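Zavaten corridor set: data card and rules for use

Maintained by Yulan Fu and Charoen Somboon. Last revised in January. Read the rules before the download notes, please. Most of the mail we get is from people who did it the other way round.

What it is

Simulated runs of a two-armed robot moving through the Sudberg house model, with doors, narrow passages and a few fittings. There are 48 runs for training and 31 held back for testing. Everything is rendered. No real robot was driven and no real door was harmed or helped.

What it is not

It is not evidence that anything is safe. We have now seen two reports that quote a pass rate on this set under a heading with the word "safety" in it. A pass rate of 70 per cent in a rendered hallway tells you how a program did in a rendered hallway. We doubt it tells you much else, and we made the thing.
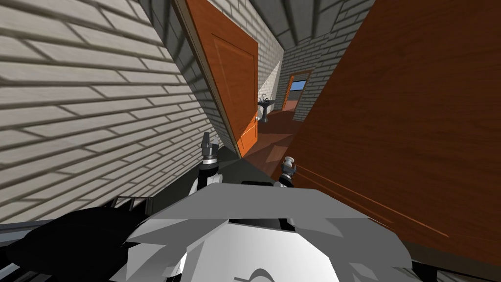

Clearance is where good practice tends to get vague. Most house rules we have been sent say that the robot should "keep a suitable distance" from doors, and leave it there. Suitable for which part? With a brown door panel close by on the right and an orange door standing partway into the passage ahead, a single figure for the whole robot is of little use. Give a figure for the body and another for each gripper, and say whether it holds when the view is tilted. If your rule only works with a level camera, write that down too.

Rules for use

1. Report failed runs along with the good ones. Ximeng Guo will ask for them anyway.
2. Do not level the images before testing unless you say so in the results.
3. Do not tune on the held-back runs. "Only a quick look" counts as tuning.
4. Name the version of the house model. Sudberg and Fliltthorpe have different door sizes, and mixing them has already spoiled one comparison.

Known faults

Surfaces are plain and the lighting is kinder than in most homes. Contact with door edges is poorly modelled, and we would not trust any force reading near a hinge. Chenxi Ding has a fix for this in the Xia branch. It has not been checked by anyone else, so treat it as a draft.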